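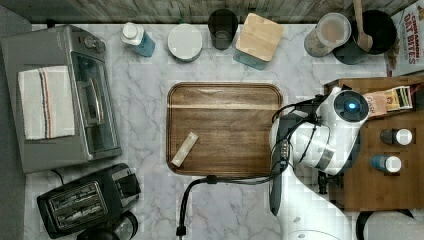 トレイの上の一本。三週目の台所にて。

三週目に入っても、エウゲニウシュ・ヴァシレフスカはその仕事を「教える」と呼ぶ気になれなかった。

契約書には「実演者」と書いてあった。ハルラ社の担当者は電話で「先生みたいなものです」と言った。スカストヴィルの元は縫製工場だった建物の二階に台所がひとつ作ってあり、先生はその隣の小部屋で、左右の手に操作桿を握り、画面を見ながら白い腕を動かす。腕は台所の台にいて、濃い茶色のトレイに置かれたものをつかみ、持ち上げ、また置く。それを録る。録ったものを機械が見て覚える。そういう説明だった。

つかむものは日によって違うが、この週は小さなクリーム色の棒だった。チョークのようでもあり、菓子の切れ端のようでもある。何なのかと尋ねたら、ダミアン・ロサノは「対象物です」と答えた。

「対象物の名前を訊いてるんだけど」
「対象物Cです」

ロサノは若く、感じがよく、いつも少し眠そうだった。画面の隅に出る番号を読みあげるのが彼の役目で、その朝の番号は2,934から始まった。

エウゲニウシュは右手をひねった。腕の手首が遅れてひねられた。この遅れにはもう慣れたが、慣れたのが自分のほうだということが気に入らなかった。機械は三週間前と同じだけ遅れてくる。彼女は三週間かけて、遅い腕に合わせて動く人間になった。家でコップを取るときにも、いったん真上で止まる癖がついた。

「止まらないでください」とロサノが言った。「上で一拍置いてます」
「置かないと倒すでしょう」
「置くと、置くことを覚えるんです」
「置いたほうがいいから置いてるのよ」
「ええ。でも理由は録れないので」

彼女は画面を見た。濃い灰色の指が棒のほうへ降りていくところだった。腕の上のほうで丸いものが青く光っている。見学に来る人はたいていあの光が好きで、目のようだと言う。彼女には冷凍庫の表示灯に見えた。

四十年近く、彼女は菓子屋で働いた。ペレグリーニという店で、今はもうない。弟子は何人もとった。生地を触らせ、違うと言い、もう一度触らせる。教えるとはそういうことだと思っていた。弟子は下手なうちから質問をした。なぜ冷やすのか、なぜ今日は昨日より水が少ないのか。うるさくてたまらない子もいたが、訊かれて初めて自分がなぜそうしていたか気づくことがあった。

白い腕は何も訊かない。

「昼までに46本お願いします」とロサノが言った。
「全部うまくやるの」
「失敗も少し要ります。自然な失敗が」
「自然な失敗」
「わざとらしいのは弾かれます」

彼女は笑いそうになった。わざと落としたものとうっかり落としたものの区別を、誰がつけるのだろう。ヘルトソープの本部に、そういうことを判定する部屋があるらしい。ロサノも行ったことはないという。

一本目はうまくいった。二本目もうまくいった。三本目で棒が指から逃げ、トレイの縁に当たって戻ってきた。

「いいですね、今の」
「失敗したのに?」
「とても自然でした」

褒められて嬉しくないことがあるのだと、六十八になって知った。

休憩のとき、彼女は台所に入った。画面の中ではあれほど広い台が、立って見るとただの台だった。大理石の模様の天板の上に銀色のオーブンがあり、その上に赤と青の縞の入った白いふきんが掛けてある。奥には瓶や缶が並び、木のさじが黒い筒に立っている。シナモンのシリアルの箱もある。ここで誰かが朝食をとったことは一度もないはずだった。

「このふきんは何のため」
「生活感です」
「濡らして絞って置けば、もっと出るわよ」

ロサノは少し考えてから、手帳に何か書いた。彼女はそれを見て後悔した。来週には濡れたふきんが掛かっているかもしれない。誰かが毎朝濡らす係になる。

彼女はトレイの棒をつまんだ。指先はためらわず、真上で止まりもせず、台から取りあげていた。驚くほど軽かった。三週間もこれを持ちあげていたのに、重さを知らなかった。操作桿には重さがこないのだ。

「あんた、これ持ったことある?」
「いえ。位置は毎回画面で合わせるので」
「持ってごらん」

ロサノは受けとり、手のひらで転がした。それから、軽いですね、と言った。

「軽いのよ。私はずっと、もう少し重いものをつかむつもりでやってた。だから強く握りすぎてる。最初からずっとよ」
「データ上は問題になっていません」
「上手にできてるって?」
「成功率は上がってます」

彼女は小部屋のほうを見た。開いた扉の向こうに、空いた椅子と二本の操作桿が見えた。録りためたものがどれほどあるのか、彼女は知らない。その全部に、ありもしない重さをつかもうとする自分の手が入っている。いつかどこかの本物の台所で、機械が卵か何かをその手つきで握る。握られた卵のことを、ヘルトソープの部屋は自然な失敗と呼ぶのだろうか。

「録り直したら」
「全部ですか」
「全部」
「予算が」とロサノは言い、そこで口をつぐんだ。一日の報酬は最大800で、本数に応じて減る。録り直しの項目は契約書になかった。彼女も読んだから知っている。

ロサノは棒をトレイに戻し、画面で見る位置より少し左の、斜めになるところへ指で押した。慣れた手つきだった。腕はさっきの形のまま、トレイの脇で待っていた。待っているように見えるだけだと、彼女は自分に言い直した。

午後は軽く握った。すると棒はよく落ちた。二回に一回は落ち、そのたびにロサノが番号を読んだ。途中から彼は「自然です」と言わなくなった。

「午前のほうがよかったです」
「午前は間違ってたのよ」
「でも、つかめてました」

彼女は返事をせず、右手を降ろした。遅れて腕が降りた。指が棒の両側にきたところで、どれくらいの力で閉じればいいのか、もうわからなくなっていた。

「一拍、置いてます」とロサノが言った。
「考えてるの」と彼女は言った。「それは録れてる?」

ロサノは画面の隅をのぞきこみ、しばらくしてから、静止、とだけ読みあげた。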